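About Skultar

Skultar is a small company that works on teaching robots to handle cloth. Cor Lambrechts started it after years of repairing packing machines at Brouwer, and he still runs the workshop. We build hand-held grippers with two fingers, and people use them to do ordinary household jobs. What they do with the grippers is used to train the robot arms in our workshop. 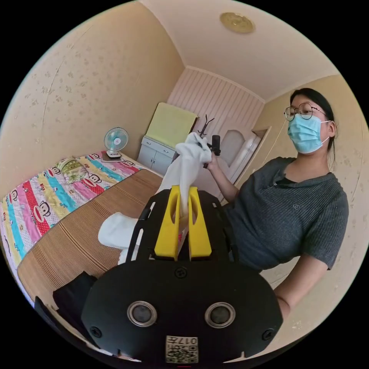

Visits and Open Days

Our first open day was Saturday, May 14, 2022, and 29 people came. We showed two arms folding dishcloths in the morning and gave visitors the hand-held grippers after lunch. Most of them found it slow going at first. Picking up cloth with two fingers takes some practice, and sleeves are harder than towels.

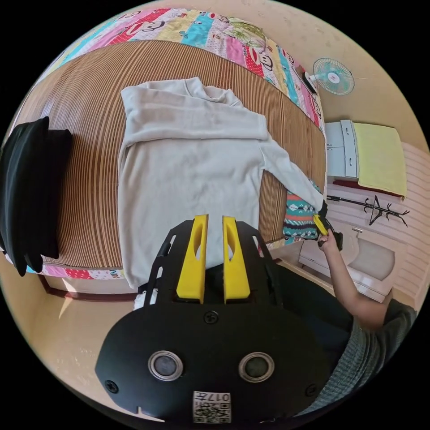

A shirt has to be laid out flat before any folding starts, and we spend a good part of each demonstration on that step. The software that plans the folds is called Mistell. It handles towels well and still has trouble with long sleeves and hoods.

Group visits last 90 minutes. We can bring the grippers to schools and care homes within driving distance, and we need only a bed or a large table to work on. The next open day is in June.
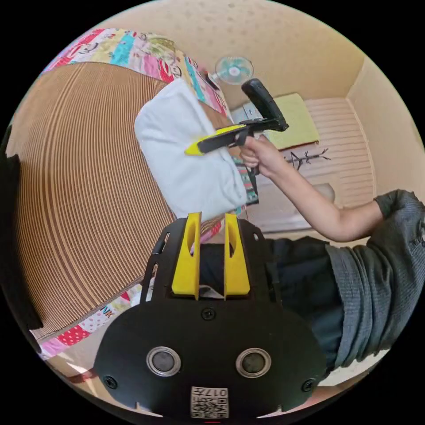

Can visitors try the grippers themselves?
Anyone over the age of ten can take a turn during the second half of a visit. Younger children are welcome to watch with an adult.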